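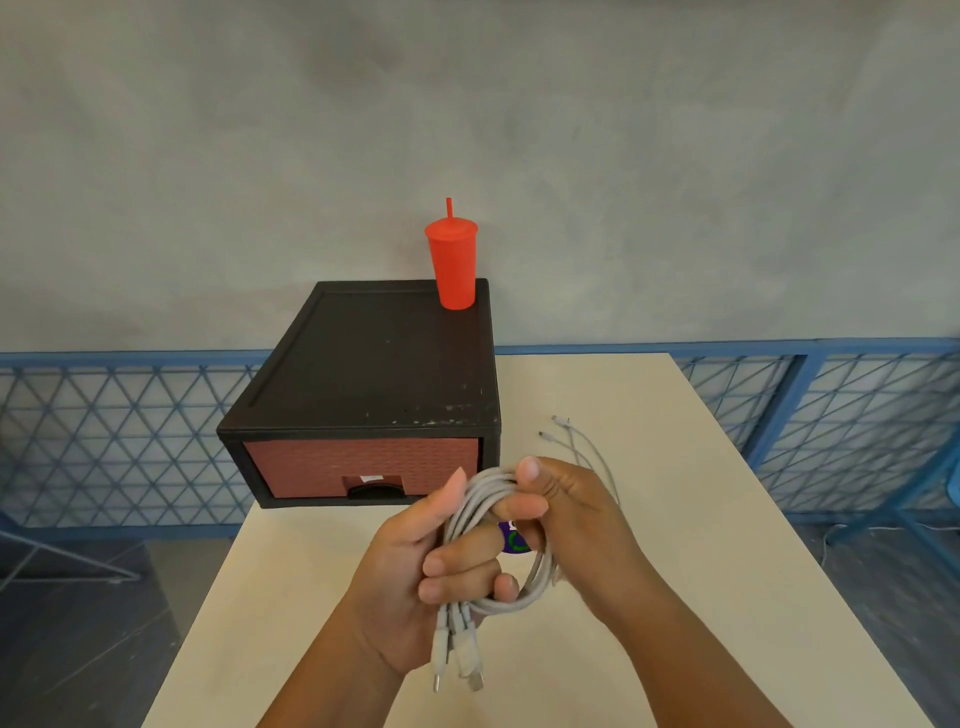 理线,桌上还有红色随行杯一只

塞利纳德(Selinard)合租住户日记研究 招募参与者

如果你和至少一个没有血缘关系的人共用一台冰箱,并且曾经在冰箱门上贴过措辞客气、语气不客气的纸条,请继续往下读。

我们是伊尔索普(Ilthorpe)居住研究小组,做的事情说起来不太体面:打听别人家里谁倒垃圾。这个题目我们已经打听了两轮,前两轮的结论是,每套房子里的每个人都认为自己倒得最多。把各人自报的比例加起来,没有一套房子不超过百分之百。于是第三轮改用日记,当天的事当天写,趁记忆还没有来得及美化当事人。

项目负责人是阿姆娜·巴特(Amna Butt),日常联络由曼萨·格贝霍(Mansa Gbeho)负责。两位都合租过,都不愿多谈。

我们想找什么人

年满十八岁,目前与他人合租,打算在现住处至少再住到研究结束。正在打包行李的朋友,祝你一路顺风,下次再来。

同一套房子里至少要有两位住户一起报名。只来一个人的话,我们得到的就是一份控诉书,那种材料我们已经有一柜子了。

能用中文写日记。文笔不作要求,错别字不作要求,标点随缘。写得太好的我们反而要多看两眼。

情侣合住可以报名,但需要另有一位室友同时参加。这位室友通常话最多,请务必转告。

以下情况暂不符合条件:与父母同住;房东本人也住在屋里并且参加收租;住学校宿舍且有宿管查房。这几类情况各有各的精彩,只是规则由别人定,和我们要问的不是一回事。

需要你做什么

先来一次见面访谈,在你们家里或者我们办公室都行。若在你们家里,请不要事先打扫。我们知道你会打扫的,只是例行提一句。

之后写五周日记,每周写三篇,哪几天写由你自己挑。每篇几句话就够:今天公共区域发生了什么,谁做了什么,谁没做什么,你当时怎么想,以及你有没有说出口。最后一项往往最有内容。

日记写在我们的网页工具里,它叫“普利肯尼茨”(Plirkenitz)。名字是开发它的人起的,我们问过含义,对方说听着顺耳。工具不大好看,但是能自动保存,手机上也能用。不喜欢打字的可以索取纸质本子,写完寄回,邮费由我们出。

可以附照片,不强制。水槽、鞋柜、贴了名字的酱油、充电线的归属纠纷,都在我们的兴趣范围之内。请不要拍室友的脸,也不要拍室友的信件,哪怕它在门厅地上已经躺了一个月。

五周结束后还有一次收尾访谈,分开谈,一人一场,隔壁房间听不见。我们试过了。

报酬

完成全部环节的参与者,每人可得最高85英镑的购物券。中途退出按已完成的部分折算,不扣钱,不追问,也不会有人发来语重心长的邮件。购物券发给个人,不发给“全屋”。第一轮我们发给了全屋,后来花在什么东西上,几位住户至今说法不一。

往返办公室的公交费实报实销,请保留车票。打车恕不报销,下雨也不报。

关于隐私

这是大家问得最多的,所以写得直一点。

你的室友看不到你的日记。房东看不到,中介也看不到。我们写报告时会换掉姓名、街道和宠物的名字。宠物的名字必须换,上一轮有一只猫的名字过于独特,小区里的人一看就知道是哪家。

我们不调解矛盾。如果你在日记里写“请研究人员转告楼上那位”,研究人员会读到,会同情,不会转告。遇到涉及人身安全的内容是例外,具体做法写在知情同意书里,请真的读一遍,全文不长,是莎泽娅·法鲁基(Shazia Farooqui)逼着我们删短的。

你可以随时退出,也可以要求删除已经写下的内容。报告定稿以后就删不掉了,定稿之前我们会发信提醒。

常被问到的几件事

室友不肯参加怎么办?换一位室友问问,我们指的是问另一位,不是让你把人换掉。

我们家相处得非常好,还有研究价值吗?有,而且稀缺。欢迎报名,届时请解释一下是怎么做到的。

写日记会不会影响我们的关系?有可能。上一轮有人写着写着开始主动刷锅,也有人写着写着买了一台自己的小冰箱。两种结果我们都如实记录,不作评价。

我和室友共用一个网络账号、一辆自行车和一口锅,算不算特殊情况?不算,算标准情况。

我是二房东,可以来吗?可以,请在报名表里写明。你的室友多半也会写明。

结果什么时候能看到?我们会给每位参与者寄一份简短的中文摘要。完整报告要慢一些,预计明年八月,按我们以往的准时程度,您可以自行加上几周。

怎样报名

请在2026年10月9日之前填写报名表,纸质表可在伊尔索普居住研究小组前台领取,也可以请曼萨用电子邮件发给你。报名表上请写清楚:房子里一共住了几个人,其中几位愿意参加,合住了多久,方便见面的时段。

另有一道选答题:“你们家最近一次争论是为了什么?”这道题不影响录取。只是沙古夫塔·巴洛奇(Shagufta Baloch)负责录入表格,那工作相当枯燥,她希望大家能写得具体些。

收到表格后我们会打一通简短的电话,确认条件,顺便确认你的室友知道自己被报了名。未能入选的也会收到回复。

对研究本身有疑问,可以联系阿姆娜·巴特;想投诉研究小组,请找绍艾卜·塞西(Shoaib Sethi),他不参与本项目,办公室在走廊另一头,门一般开着。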